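Joltora two-arm kit: what we got for the money

We bought the Joltora in May through Hostitbridge, after putting it off for most of a year. The plan was a small one. Cronin wanted to know if a pair of arms could lay out and clear tableware, and what it would cost to find out before anyone signed for a bigger machine.

The arms took up most of the budget, as expected. What I had not planned for was the 484 we spent on extras – spare gripper fingers, a longer cable set, a second power strip and delivery to Hollulham. Put a line in for these at the start. Our supplier's quote left them out.
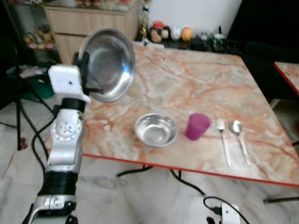
Fingers clamped on the rim of the large steel bowl, with the small bowl, cup, fork and spoon on the table.

The gripper is the best part. It has thin black fingers that suit a rim, and we have had no reason to price up a different hand. The maker lists a working day of up to 57 short tasks per arm. We plan on 30, which leaves time for resetting the table and for lunch.

Do not spend much on the table or the things on it. Ours is a folding one with steel plates and bowls and a plastic cup, and the lot came to 23.

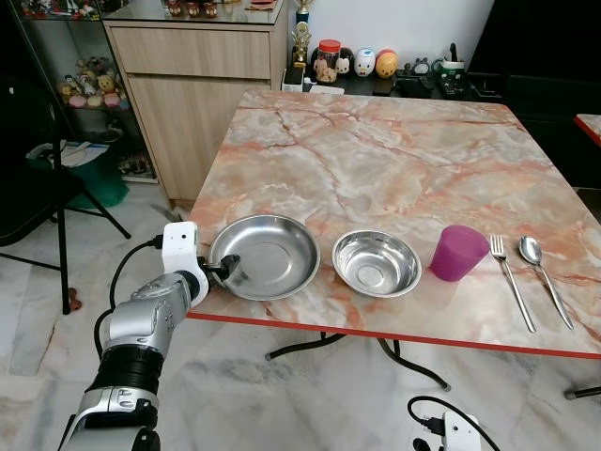

Polished steel is cheap and hard to break, so I would buy it again, but get a few matt pieces as well if you can. You will want to know how your cameras cope with both before you commit to more.

Floor space needs measuring too. The arms reach out further to the side than the drawing in the leaflet suggests, and cables have to go somewhere. I would allow for a cable cover in the next order. 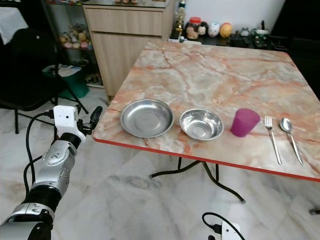

The full five-piece row: plate, bowl, cup, fork and spoon.

Support from Hostitbridge has been slow but polite. Spare fingers are sold in pairs only, and the warranty leaves them out. Four stars. We will put in for a second kit next year if the price holds.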